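3.2 Collection of grasp attempts

The training set was gathered on a single cell at the Sturkarham site between the end of the pilot runs and December. Each example consists of a view of the bin before the attempt, the pose chosen for the gripper, the closing width, and a label for the outcome. Views come from a fixed camera, whose position was not changed once the first session had begun. The arm was driven through the Clorik control layer, with a speed limit well below that used in the throughput tests of Section 5.

Objects were drawn from a pool of 93 household and office items. The pool was chosen to cover soft, flat and irregular shapes, as the Villanueva baseline had been trained almost wholly on rigid boxes and cylinders and did poorly on anything else. Of the 93 items, 61 were used for training and the rest were held back for testing. No item was moved from one group to the other at any stage.

At the start of each round the operator tipped six items into the bin from a tray, without arranging them. Items that came to rest on top of one another were left as they fell. Items in corners were also left, even where the walls made most approach angles impossible. Earlier work has tended to remove such cases or to shake the bin until they clear, and we believe this accounts for part of the gap between reported and observed success rates – a point taken up again in Section 6. A round ended when the bin was empty or after ten attempts, whichever came first.

Poses were chosen in one of two ways. In the first half of the rounds they were sampled at random over the visible surface of the objects, with the approach direction kept within 30 degrees of vertical. In the second half they were proposed by a model trained on the first half, with one pose in five still drawn at random. The mixed scheme raised the share of successful attempts, though it also favoured thick items over flat ones. To offset this, rounds made up mainly of flat items were run more often towards the end of collection.

An attempt was labelled a success if the item was lifted clear of the bin walls and held for two seconds. Labels were assigned from the gripper width and checked by a second reader against the stored views. The two disagreed in 491 cases, most of them involving thin items for which the closed width is close to that of an empty grasp. These were settled by hand and kept in the set.
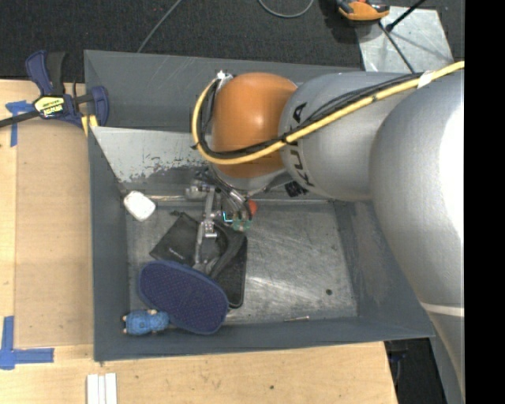

Figure 3. KUKA arm with the gripper above a flat black item in the bin.

The position of the bin proved to matter more than expected. During the pilot it shifted by a few millimetres when the fingers touched a wall, and the error built up over a session. It was therefore clamped to the table, and its place was checked against the calibration before every session. Pilot data recorded without the clamp were discarded.

Lighting was not controlled beyond the normal room lights. Glare on the metal walls led to false depth readings in some views, and the Pundgate filter was applied to all depth maps before training. We did not remove the affected views. A model that has never met glare in training tends to place grasps on the wall itself, and the resulting contact triggers a protective stop – costly in time, as each stop needs a manual reset. The effect of the filter on its own is reported in Table 4.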